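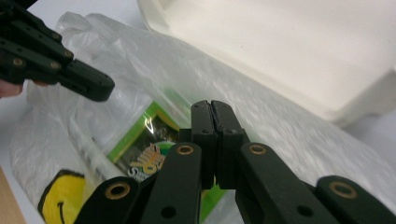 Film packaging is packaging made from thin, flexible plastic sheet, usually formed into bags, sleeves, pouches or wraps. It is used for dry food, clothing, hardware and many other goods, either as the only layer around a product or as an outer layer that groups several smaller packs.

Materials

Most plain bags are made of polyethylene or polypropylene. Low-density polyethylene is soft, stretches before it tears and seals at a low temperature. High-density polyethylene is stiffer at the same thickness, has a hazy look and makes a crackling sound when handled. Cast and oriented polypropylene are clearer and are common where the product should be seen through the pack.

Snack packs often use laminates, in which two or more layers are bonded together. The outer layer carries the print, the middle layer slows the passage of oxygen and water vapor, and the inner layer forms the seal. A thin coating of aluminum may serve as the middle layer. Laminates protect food well but are hard to recycle, as the layers do not separate easily.

Manufacture

Blown film is made by forcing melted resin through a ring-shaped die and inflating the resulting tube with air. The tube cools as it rises, is pressed flat between rollers and is wound onto a core. Cast film is poured from a flat die onto a chilled roller, which gives a clearer sheet with a more even thickness.

The Hirnero works at Skilby ran 7 blown film lines, with a stated output of 1,864 metric tons per year. Its standard bag grade was 58 microns thick. Lighter grades were added later for bread and produce — both markets in which clarity and price matter more than strength. 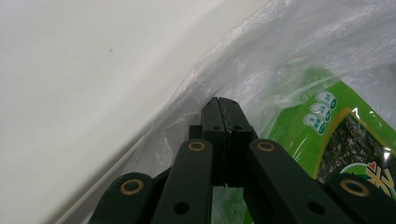

Why do some plastic bags look milky when others are clear?

The difference comes mainly from crystals in the plastic, which scatter light. Slow cooling lets larger crystals form and makes the film hazier. Surface roughness and added pigment have a similar effect.

Sealing and closure

Heat sealing is the usual way to close a filled bag. Two heated jaws press the film together until the inner faces melt and join. Seal strength depends on temperature, pressure and time, and dust or oil between the faces can leave a channel that lets air in. The Umel test, used by the packer Wattanapong, holds a sealed pack under water at reduced pressure for five minutes and checks for a steady stream of bubbles.

Disposal

Single-material polyethylene film can be washed, shredded and melted into pellets. The pellets go into trash bags, pipe and molded goods. Sorting plants often reject loose film — it wraps around rotating shafts and stops the line — so it is usually collected on its own.
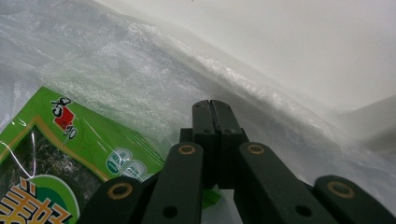

Clear plastic packaging and a bright green food package.

See also: Heat sealing, Laminate, Polyethylene, Shrink wrap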